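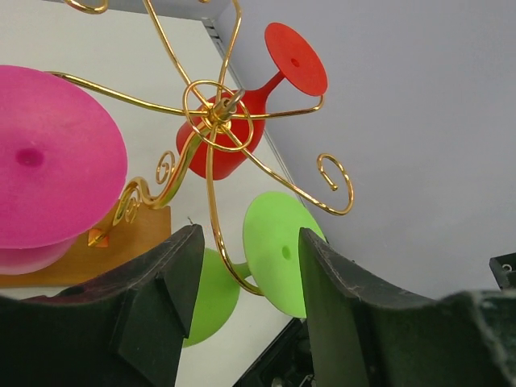
Kalliopi Raptis replied that the ticket was still open on her side, and she asked whether the stock count was wrong in the shop as well or only in the monthly export. She wanted to know this before she touched anything, as the two are fed from different tables.

Thank you for the quick answer. I looked at both. The shop is correct. Only the export is wrong, and only for products which have colour variants. I will try to write everything in order, so that you don't need to ask me twice.

What we use
Shop software: Ruketti, the hosted version
Stock and bookkeeping: Iltico
Connection between them: the Fodero connector, installed by your office
Shop name in the system: Sotiropoulos Tableware

What I expected
Each colour of a product is a separate line in the export, with its own code and its own quantity. It was always so until February.

What I get
All colours of one product come as one line. The code is the code of the first colour, and the quantity is the quantity of the last colour. The colours in the middle are lost. Products without colours come through correctly.

The export should have 2,091 lines. I know this number from the shop, where I filtered on "active" and looked at the bottom of the page. I did not change any filter in the export screen. It says "all active products", the same as before.

Steps I did already
Logged out, logged in again, made a new export. Same result.
Used another browser. Same result.
Opened the file in a plain text editor, in case the spreadsheet was hiding rows. The rows are really missing from the file.
Switched the separator from comma to semicolon and back. Same result.
Disconnected Fodero and connected it again. After this the export did not start at all for 15 minutes, and then it started and gave the same wrong file.

I did not reinstall the connector. The help page says that reinstalling clears the mapping, and I made the mapping by hand and would not like to do it again.

Reply from support
Please don't reinstall, you were right to stop there. Could you open the mapping page in Fodero and tell us what is written beside "Unique key"? There should be a drop-down menu. Also please send the connector log from the last failed run. You will find it under Settings, History, and then the small arrow at the right side of the row.

My answer
Beside "Unique key" is written "Parent code". I can open the menu and there are two other choices: "Variant code" and "Barcode". I don't remember that I ever chose something in this place. Maybe it was always "Parent code", but then I don't understand why the export was good before.

The log, only the part which looks important to me:

Run started
Reading products: OK
Reading variants: OK
Grouping by key: parent_code
Warning: duplicate key, row merged
Warning: duplicate key, row merged
Warning: duplicate key, row merged
(the same warning repeats until the end)
Writing file: OK
Run finished with warnings

On the main screen this run has a green mark and the word "Success". If the warnings were shown there, I would have noticed the problem earlier. Please pass this to the people who make the screen.

Reply from support
That's the cause. The last connector update added the "Unique key" setting, and for shops which were connected before the update it was filled with the default value. Please change it to "Variant code", save, and run a test export with the limit set to 49 rows. Don't send anything to Iltico until we have both looked at the test file.

My answer
I changed it and saved. The first time it did not save, the page went back to "Parent code" without any message. The second time I waited until the grey bar at the top disappeared, and then it stayed.

The test file is attached. The colours are now on separate lines and each one has its own quantity. I compared the first page with the shop and found no difference. The only thing which looks different from the old files is that the colour name now comes before the product name. For us this is not a problem – Iltico reads only the code.

I have 2 questions before the full export.

First, the wrong quantities from the last import are already in Iltico. Will the new import write over them, or will it add to them? If it adds, I have to put everything to zero first.

Second, will the next update change the key again?

Reply from support
It will write over them, as long as "Import mode" in Iltico is set to "Replace". Please check this before you start. Lines with the wrong grouped code will stay unchanged if that code doesn't exist as a variant, so look for leftovers afterwards. The key is now saved in your own settings and updates don't touch it.

My answer
"Import mode" was on "Replace". I ran the full export on Saturday at 7 in the morning, before the shop opened. It finished without warnings and the file has 2,091 lines. The import to Iltico also went through. I searched for leftovers and found none.

I would like to keep the ticket open until the next monthly export, if this is possible for you.

Status changed by support: Waiting – reminder set for next export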